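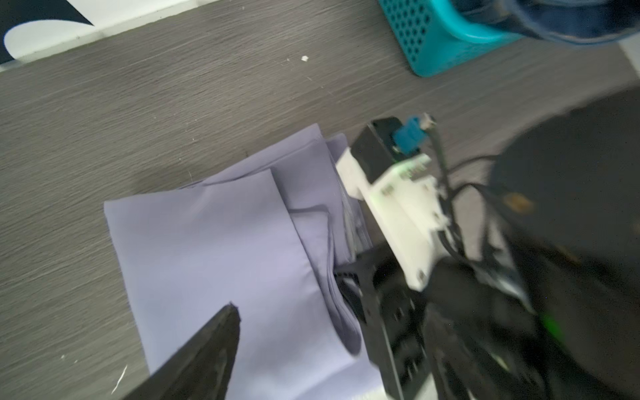
Ticket 2115 – Folding cell, good practice rules not being followed by the station (and partly not by me)
Site: Westby
Opened: 6/4/18
Status: open, waiting on one answer from Ellon
Priority: normal, bumped up from low

Okay, so this one started as a cable complaint and grew. I'm keeping it all in one ticket because every time I split something off, the other half gets closed and I end up typing it again. Sorry in advance to whoever reads this at Ellon, it's long.

What I reported first

Wrist module drops out during folding runs. The arm keeps moving, the picture from the wrist goes gray for a second or two, then comes back. No fault light, no stop. The only thing I get is line 3056 in the log, "source lost, holding last," and then a recovered message. It happened twice in one morning, both times on the second fold, when the wrist turns over to bring the jaws down on the stack.

The fact that it doesn't stop is what bugs me more than the dropout. Our cell rules (the Busis sheet, section on sensing) say that if the arm loses a sensor it's using to decide where to go, it holds position and waits for a person. Ours doesn't. It holds the last picture and carries on with the fold as if it could still see. With a T-shirt in the jaws that's a wrinkled T-shirt, fine, but the rule isn't written for T-shirts. It's written for the day I've got my hand in there straightening a corner.

First things I tried

Reseated the blue connector on top of the module. It had a little play in it, not a lot. Ran a batch, got another dropout, so either that wasn't it or I didn't seat it right.

Swapped the cable for the spare. Same length, same type, came out of the same bag. Ran one batch clean and got all excited, then it dropped out on the next one. Put the old cable back so I wasn't changing two things at once.

Moved the arm by hand through the whole fold with the drives off and watched the black cable. It comes off the top of the module, loops down beside the white bracket and goes into the gripper hardware. When the wrist rolls all the way over, the loop goes tight. You can feel it with a finger. It isn't yanking, but it's pulling on the connector at an angle, and our own rule 61 says a cable at a moving joint has to have slack left at the far end of travel and be tied to something that isn't the plug. Ours was tied to nothing. I built that wrist, so that's on me.

Reply from Ellon support (pasted from email)

"Thanks for the detail. Please confirm firmware version, add strain relief at the bracket and retest at reduced speed. Regarding the hold behavior, this is a configurable option and may have been turned off at your site."

Firmware is the current one, I checked it against your download page before I wrote in. Strain relief and reduced speed below. On the option, well, see below too, because I have feelings about it.

Strain relief

Printed a small clip that sits on the flat side of the bracket and grabs the cable a thumb's width from the module. Left enough loop that a full roll doesn't pull it straight. I used the screw that was already there instead of drilling, mostly because I've cracked a bracket that way before and they take all afternoon to print.

Then I did the roll by hand ten times, then under power at crawl speed, then at half, then at full. No tight spot. Ran a batch of the easy stuff (pillowcases), then a batch of the slippery stuff. No dropouts. So the cable part looks good and I'd call it fixed if the ticket were only about the cable.

One thing for anyone copying this: put the clip on before you plug the cable in, and check the roll in both directions. My first version was perfect one way and caught on the arm the other way. Very proud of it for five minutes.

The hold setting

It was off. It came off back in April, when we were chasing a different problem and the arm was stopping every few minutes. I went back through our change notes to find out who signed for it and there's no entry at all, so there was no note to remind anybody to turn it back on. We have a rule for that as well! Any safety-related setting that gets changed for testing goes on the paper tag on the cell door, and the tag stays there until the setting goes back. The tag holder had a folded-up lunch menu in it.

It's back on now. I tested it the dumb way: unplugged the blue connector with the arm at crawl, me outside the line and a second person on the stop button. The arm held. Plugged it back in, and it stayed held until I pressed reset, which is how we want it. Did it again mid-fold with cloth in the jaws. It held, and it kept its grip on the cloth. I had to look that up, and the sheet says the gripper keeps its state on a sensor loss unless there's a person contact, so okay, that's right too.

My question for Ellon, and it's the one keeping this ticket open: why does the hold setting not show on the main screen? I had to go three menus down to see it. If it's off, I'd want a big ugly banner. Is there a way to get one, or do I have to build it myself?

Housekeeping I found on the way

While I had the sheet out I went over the rest of the cell against it. In no special order:

Work surface. The rule says wipe down before each batch and pick off lint and threads. We do the wipe, we're sloppy on the threads. A stray thread on gray wood grain is hard to spot by eye and I can't promise the software does any better, so I've moved the wipe from start of shift to start of batch.

Baskets. The to-do basket belongs outside the marked reach zone. We'd let it creep closer and closer because it's handy – guilty. There's a strip of tape down now. If the basket touches the tape, it's too close. I'd also like us to stop letting things hang over the side, a trailing sleeve is exactly what a finger will catch.

Finger tips. Check for nicks at every shift change. Ours are fairly narrow at the point and a nick there snags knit fabric like crazy. Both were fine this time.

Pinch depth. Log any fold where the cloth bunches up at the jaw edge. We weren't logging these because the fold usually came out okay in the end. The sheet says log it anyway, and I get why: if bunching goes up, the jaw has shifted or the surface height has. Started a tally by the keyboard.

Speed near people. Full speed only with the gate closed. No issue there, the gate switch works and I tested it while I was at it.

Comment from the other site (Hứa)

"We saw the same log line here and also assumed the cable. Can you post the clip file? Also, our tag holder is empty, but we checked and our hold setting is on."

Clip file is in the shared folder as clip 1058. Print it flat side down. It's made for our bracket, so if yours has the older screw spacing you'll need to stretch the slot a bit. And thanks for checking the setting, I'd ask everybody to do the same, it takes two minutes once you know which menu it's in (Motion, then Inputs, then On Loss).

Where it stands

Cable: clipped, retested at all speeds, no dropouts so far. I'll leave it a full week before I say it's gone.
Hold on sensor loss: back on, tested twice by pulling the plug.
Door tag: holder cleaned out, blank tags and a pen on a string next to it.
Start of batch checklist: updated, new copy taped up, old copy in the recycling.
Banner on the main screen: waiting on Ellon.

Please don't close this one as "resolved by customer." The cable half is, the banner half isn't.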